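## Playtesting Emivora: rules report

Emivora is a tile-laying board game for 2 players, set in the harbour town of Trukstead. Our group wrote the rules, cut 52 tiles and ran 20 test games. The unclear rule was moving a barge after its tile had been rotated. 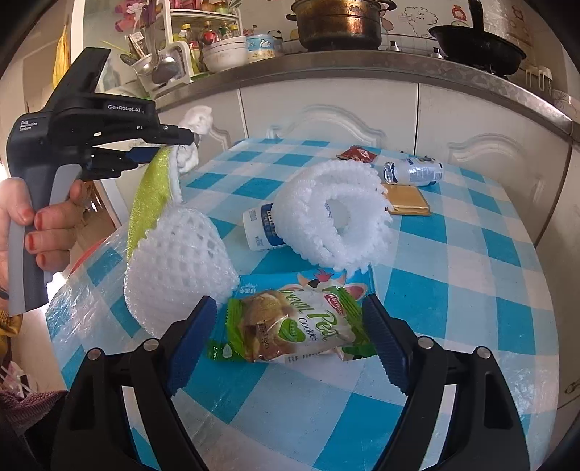 In version one a player could rotate a tile and move the barge on it in the same turn – this made blocking pointless. We now treat them as separate actions. Barges also needed a cargo, and snack names were easy to remember, so the cheapest card is a packet of Green Pea Cookie and the next one up is fruit in a foam mesh sleeve. Cargo is scored only at the Endon dock.

With the change, games ran nearly 20 minutes longer. We still have to test the end-of-game bonus.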